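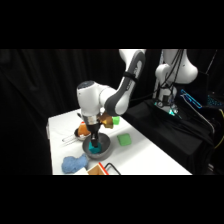
*Item 3: the white table with the grey bowl, the green sponge and the light-blue cloth.*

# Skeltumham Shared Workroom – minutes of the March users' meeting

**In the chair:** Leire Pacheco
**Present:** 11 users of the room, including both tenants from the Kiani unit
**Apologies:** the Gratamar sewing group
**Minutes:** taken by the secretary, who also spoke under item 3 and has tried to be fair about it

Meeting opened at 6.30.

## 1. Minutes of the last meeting

Agreed, with one correction. The minutes said the shelving had been "sorted out". Two people objected that it had been moved, and that the things on it were the same things in the same order. Changed to "moved".

## 2. Matters arising

The lost key has not been found. The secretary asked if we were still looking and there was no reply. Item closed.

The dripping tap was reported as mended at the last meeting and reported as dripping at this one. Leire to ring the plumber again.

## 3. The white table and what lives on it

Leire reminded the meeting that the rule agreed last autumn was a clear table at the end of each session. She passed the picture round and asked whether anyone thought the rule was working.

A Kiani tenant said the table was in use and you could hardly expect it to be bare. Leire accepted this. Her point was the mixture. A sponge and a cloth are cleaning things and there is a cupboard for those. An orange plush toy is not a cleaning thing, and she did not see why it should be sitting in a silver bowl.

The secretary asked what the crumpled brownish-gold object at the back was. One view was foil. Another was that it might be a small soft toy. It was put to the meeting that if grown adults cannot tell whether something is a toy or rubbish, it should not be kept. This was not agreed. The owner, if there is one, has until the next meeting to come forward.

Bowls. There was a long discussion. The grey bowl had a small teal-blue object in it and the silver one had the toy, and the question was whether bowls are for storage or for use. One member said small pieces roll off the table if they are not in something. The secretary doubted that this explained a plush toy. It was agreed that bowls may hold small items during a session and are to be emptied and washed after it.

The cloth. Several people said it should be hung up and not left in a heap at the corner. Everyone supported this, as everyone did the last time it came up, and the secretary wishes to record low hopes.

The cardboard box at the front. Nobody present claimed it. It was suggested that it could be useful for keeping the loose things together. The secretary asked whether a box would reduce the number of loose things or just hide them. Leire proposed trying it until the next meeting. Carried, six in favour, three against, two not voting.

**Action:** Leire to label the box and put it on the lower shelf.
**Action:** all users to hang up cloths.

## 4. The Pronex storage offer

Leire had a leaflet from Pronex, who sell a set of stacking drawers with a fitted worktop mat. The price is £900 including delivery. The leaflet says that users "save up to 30 minutes a day" on tidying.

The secretary asked who in the room spent 30 minutes a day on tidying. No hands went up. It was pointed out that you can't save what you aren't spending.

The other Kiani tenant spoke in favour. Her view was that people leave things out when there is no obvious place for them, and that drawers would be an obvious place. This was thought to be a decent argument, though the cupboard is also an obvious place and has been for years. She said the cupboard door sticks. Several people agreed that it does, and badly.

It was agreed not to buy the drawers at present and to plane the cupboard door first – cost nil, if somebody brings a plane.

**Action:** secretary to ask Pronex if they would lend a set on trial. (Leire expects them to say yes. The secretary expects a second leaflet.)
**Action:** Kiani unit to see to the cupboard door.

## 5. Tidying at the end of sessions

Proposed by Leire: the last 15 minutes of every booking to be kept for clearing up, and the next group not to come in until it is over.

Objection from the floor that people would simply work through it, as they do now with the five minutes we already have. Leire said a longer slot would be harder to ignore. The secretary could see no evidence for that but had nothing better to offer. Carried without a vote.

Gratamar had sent a note asking that the table be wiped as well as cleared. Agreed. There was a question about which sponge to use, and it was settled that the flat green one is for the table only and the sink needs its own.

## 6. Any other business

The black curtain: a request to have it washed. Leire to find out whether it can be, and whether it would fit back on afterwards if it shrank.

The kettle is slow. Noted.

Meeting closed at 7.50. The next one will be held in the same room, at the same table, and Leire will bring the picture again for comparison.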